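Handout 3: Laws Against Noise in Public Places, and What They Measure

Course: Law, Public Order and Everyday Life
Instructor: Els Baert
Revised 13 Aug 2023

Read this before the seminar. It assumes you have done the reading on fines and administrative penalties. It doesn't assume you agree with me.

1. The question

Every few years a government discovers that people are annoyed by something in the street. Drinking, begging, loud music, scooters. A minister is asked about it on the radio and by the end of the week there is talk of a new offense. This handout uses the noise ordinance in the town of Irnska as its case. The ordinance lets officers issue an on-the-spot fine to anyone making "needless or intrusive sound" in a square, street, park or station.

What we want to know is what a law like this does once it is on the books. That is a separate matter from whether noise is a problem. I live above a bar. I don't need convincing.

2. What the text says

The main clause is short. A person commits an offense if he or she makes a sound that is (a) needless or intrusive, (b) in a place open to the public, and (c) continued after a warning. The fine is 60 euros, doubled for a second offense inside a year.

Look hard at (a). "Needless" is doing a great deal of work and the drafters left it undefined. The explanatory note says officers will use common sense. Students often skip over sentences like that. Please don't. When a note says common sense will settle the matter, it means the drafters couldn't agree on a definition, or didn't try.

Now look at (c). Is the warning part of the offense or a step in the procedure? If it is part of the offense, the officer has to show that it was given and heard. If it is procedure, a missing warning may only lower the fine. The ordinance can be read both ways, and the first two appeals did read it both ways.

3. Who wanted it

The push came from a residents' group in the old center and from Chauvin, a property company with apartments on the main square. The council's own summary speaks of "broad support." The consultation behind that phrase was an online form, open for 14 days in November, which asked whether respondents would like quieter streets. I would be curious to meet the person who ticked no.

The form didn't ask whether respondents wanted fines, who should hand them out, or what should happen to street musicians. Support for an aim was reported as support for a tool. You will meet this move again and again in the readings, from every party, and you should learn to spot it early.

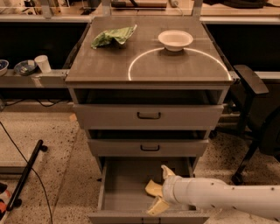
Three-drawer cabinet with a green cloth and a white bowl on top.

4. The enforcement problem

A fine needs an officer, and the officer needs to be there. Most complaints about street noise come in late, and by the time a patrol arrives the sound has usually moved or stopped. The officer then has a complainant at a window and a group of people on a bench. Who was loud? Was it needless? Did it go on after a warning that hasn't been given yet?

Two things tend to follow from this, and neither was promised in the council debate.

First, officers fine the people who are easy to find. A busker stands in one spot in daylight. So do teenagers with a speaker outside a school. A motorcycle with a bad exhaust is three streets away.

Second, the threat of the fine gets used far more often than the fine itself. "Move along or I'll write you up" leaves no record. It can't be appealed, and it won't appear in the yearly figures. If you judge the law by tickets issued, you miss most of what it does. Supporters say that is deterrence and that it is how the law should work. Maybe. But deterrence with no paper trail is also how you would describe officers doing as they please, and from the outside I can't tell you how to separate the two.

5. The numbers, such as they are

The council hired a consultancy, Tradport, to review the first year. Its report says complaints fell and calls the ordinance a success. Before you quote it in your essay, consider the following.

The phone line for complaints was replaced by an app during the same year. A drop in complaints may be a drop in noise, or it may be older residents giving up on the app. The report mentions the change in a footnote and never returns to it.

No sound levels were measured before the ordinance came in. There is nothing to compare with.

The report has no second town in it. Fistwood, which has a similar center and passed no such rule, would have been an obvious choice.

I am not claiming the ordinance failed. The evidence offered can't carry the claim made for it, and it couldn't carry the opposite claim either.

6. The other side

Anayeli Valdovinos, in the essay in your reader, defends laws of this type and is worth taking seriously. Her argument is that the law speaks even where it is seldom enforced. A resident who could only grumble before can now point to a rule, and a bar owner who shrugged before has a reason to bring the tables in. On this view, counting fines is beside the point.

My difficulty is that the argument is hard to lose. If fines go up, the law is being enforced. If they go down, it has sent its message. Ask what result would persuade her that such a law had been a mistake. I have read the essay several times and haven't found the answer, though one of you may.

7. For the seminar

Bring a one-page redraft of clause (a). Your version must cover the speaker outside the school and the 2 a.m. shouting match, and must leave out a child crying in a stroller. Try it on someone who hasn't taken this course.

Also decide whether you read (c) as offense or procedure, and be ready to defend your reading using the text alone.

Essay topics go up after the session. Late redrafts won't be discussed.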